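Gisville flower arranging table draws a full house at the Montoya Building

The dried flower workshop in the Montoya Building on Florkov Street has been such a hit this July that the organizers are adding a second month, and if you've walked past the front windows on a workshop evening you probably already know why. People come out grinning, holding vases against their chests with both arms, and then stand on the sidewalk for another ten minutes talking about stems.

Lorna Agbayani started the series after years of making arrangements for friends' weddings and finding herself with boxes of leftover foliage she couldn't bear to throw out. She figured a few neighbors might like to come play with it. The first evening had room for 19 people, and every place was taken before lunch the day sign-ups opened. The next one moved to the bigger room at the back, which seats 35, and that filled up too!

"I thought I'd be begging my cousins to come," Agbayani said, laughing, while she sorted eucalyptus into buckets before the evening session. "Now I've got people emailing me photos of their mantelpiece to ask what would look good on it."

The setup is wonderfully simple. There are pale tables, plain white vases and bundles of dried and artificial stems, and that's pretty much it. Agbayani likes to keep the containers white and the surfaces bare so that people look at the shapes and colors of the plants themselves. A fluffy cream spray next to a reddish-brown leaf can be a lovely thing, she says, and it's surprising how often people miss it when there's a patterned tablecloth underneath.

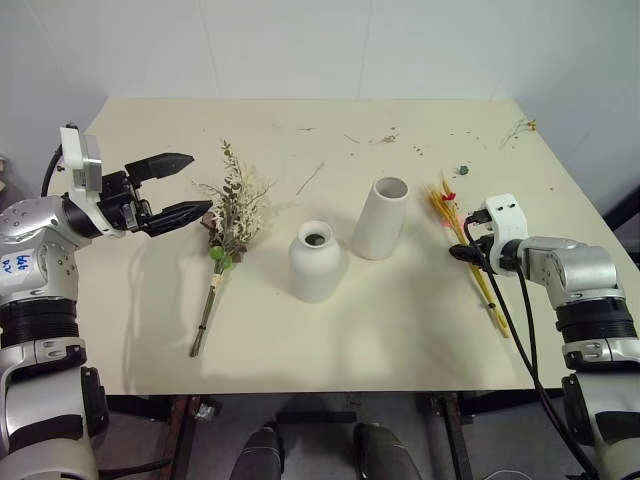

Beginners usually start with 2 bundles and a short vase, the kind with a narrow neck. The narrow neck does a lot of the work, holding the stems close together so the top can spread out without the whole thing flopping over. Agbayani has everyone untie their bundle, lay the stems out on the table and pick the tallest one first. That sprig goes in, everything else gets measured against it by eye, and the scissors come out only after that. (She has a soft spot for anyone who cuts too early. There's a jar of short pieces at the front for exactly those moments, and some of the prettiest little arrangements of the summer have come out of it.)

The fluffy sprays go in next, leaning a little to one side, followed by darker leaves and then anything round or bright down near the rim. Green pods have been the runaway favorite. They were a late addition, ordered on a whim from Pluria, a small supply shop two blocks over, and now there's a gentle scramble for them at the start of each session.

What's really fun is seeing how different everybody's work looks by the end of the evening, even though they all begin with much the same materials. One table last session went tall and airy, with long stems reaching way up over the vase. The table right beside it made tight, low bunches that you could set down in the middle of dinner and still see the person across from you. A father and his two daughters made one each and then spent a good while combining all three into a giant, gloriously lopsided one that they carried home in the back seat with a seat belt around it.

Mixing dried and artificial pieces was a sticking point for a few of the regulars at first. Agbayani was a bit of a purist herself once. She came around when she saw how well a few artificial leaves hold up among brittle dried grasses, especially in a home with cats or a busy hallway. Her care advice is short: keep the arrangement out of direct sun, don't put water in the vase, and blow the dust off with a hair dryer on the cool setting every few weeks.

All the finished pieces from the July sessions are invited back for a display in the front room of the Montoya Building, and so far 80 have been promised. Visitors can wander through for free from 10 in the morning until 6 in the evening, and there will be a table of loose stems by the door for anyone who wants to try putting together a small bunch to take home.

Sign-up sheets for the August sessions are at the front desk. Vases and stems are included, and scissors are provided, though you're welcome to bring your own favorite pair. Agbayani also asks that anyone with hydrangeas drying in the garage please bring her some, as she's almost out.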